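Flirell overhead task light: long-term review

The Flirell is a flat LED panel on a clamp post, sold by Tallby for desks, sewing tables and small workshop benches. I bought mine at full price in May last year and have used it on most days since. Tallby had no part in this review.

What is in the box

The panel, a two-part steel post, a bench clamp, a power supply with a detachable mains lead, a folded instruction sheet and one hex key. The key fits the clamp and the tilt joint. It doesn't fit the collar between the two parts of the post, for which a smaller size is needed, and the instruction sheet is silent on the matter. I found one in a drawer. A buyer with no tools at all would be stuck at this step.

The clamp opens wide enough for a thick kitchen worktop. Its pads are hard rubber and have left no marks on oiled beech. They did slip on a melamine shelf until I put a piece of drawer liner under the lower pad.

Output

Tallby states an output of up to 2,000 lumens. I have no means of checking total output, so I measured illuminance at the bench with a Karabulut hand-held meter, post at full height, panel level, after the lamp had warmed through. Directly under the centre the reading was 2,359 lux at full power. At the front edge of the bench it dropped to a little over half of that. With the dimmer at its lowest stop the centre reading was 200 lux, still too bright for anyone hoping to use it as a background light in the evening.

For fine work I settled on a dimmer position giving 1,000 lux at the centre. That is comfortable for soldering, hand sewing and reading faded resistor bands, and I rarely go above it.

The diffuser is better than I expected at the price. Individual LEDs can't be made out through it, and a pencil held upright throws one soft shadow instead of a row of hard ones. Shadows sharpen towards the ends of the bench, where only part of the panel is contributing.

Colour

There are three settings, marked warm, neutral and cool. Neutral is the only one I would recommend for matching thread or paint. Warm has a slight green cast, easily seen against an ordinary household bulb. Cool is harsh. Reds look acceptable on neutral but go brownish on the other two. I tested this with embroidery cotton, comparing each skein by a north-facing window and then under the panel.

The lamp remembers its last setting when switched off at its own button. It forgets it when switched off at the wall.

Surroundings and glare

An overhead panel is at the mercy of what is underneath and beside it. Pale walls send a good deal of light back to the bench from the sides and fill in the shadows. Dark cloth absorbs it, so the underside of anything raised off the surface goes darker and the contrast goes up. Glossy objects are a separate problem: a large flat source above the bench will be reflected in any curved, polished surface, and dimming makes the reflection weaker without making it smaller. The usual cures are to tilt the panel, move it back, or move one's head.
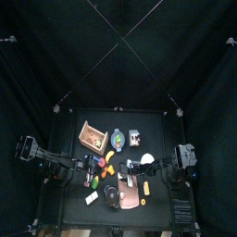

Black cloth walls round a black tabletop.

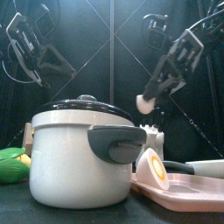 Saqib Chaudhry, commenting on my first notes on this lamp, objected that tilting is no cure on a shallow bench. By the time the reflection has left the work, he wrote, the panel is shining into the eyes of whoever sits opposite, and he would sooner buy a narrower lamp and mount it further back. On a shared table he is right. My bench is against a wall, and tilting the panel slightly towards that wall deals with most of the glare on varnished or glazed items. It also costs some light at the front edge, so I turn the dimmer up a touch to compensate.

The tilt joint holds its position well. I have tightened it twice in the whole period. The height collar is less good, and the upper post creeps downwards over several weeks unless the screw is done up harder than feels sensible. A strip of masking tape round the post, just above the collar, has stopped it.

Flicker and noise

At full power I can detect no flicker, either by waving a pencil under the lamp or with a phone camera at a fast shutter speed. In the lowest quarter of the dimmer's travel the phone shows faint moving bands. I can't see them by eye. Sarla Rathore, who borrowed the lamp for a week, said she could, and that it tired her.

The power supply hums. It is quiet enough to vanish behind a radio, but in a silent room at night it is noticeable, more so on low settings. Putting it on a folded cloth on the floor helped. Don't wrap it, as the case runs warm.

Cleaning and repair

The diffuser attracts dust and needs wiping with a barely damp cloth. Solder flux came off with a little isopropyl alcohol on a cotton bud, though I'd try an inconspicuous corner first. The LEDs are not replaceable. The power supply is a common type with a barrel plug, and a substitute of the same rating from a component shop worked without trouble. Tallby also lists spare clamps.

Compared with the Stusulness

I used a Stusulness swing-arm lamp on the same bench for several years. It puts a brighter spot exactly where it is wanted, reaches further, and folds out of the way. Its light is hard-edged and my hand was forever in it. For one small object in a vice I still prefer it. For anything spread across the bench, such as cutting out, sorting screws or wrapping parcels, the Flirell is plainly the better tool.

Verdict

Good, even light and a sound clamp, let down by a poor height collar and a missing key. Recommended for benches against a wall. For a table used from both sides, look at something narrower. Anyone wanting a dim evening light should look elsewhere.

Updated Sunday, June 14, 2026: collar tape still holding, replacement power supply also hums.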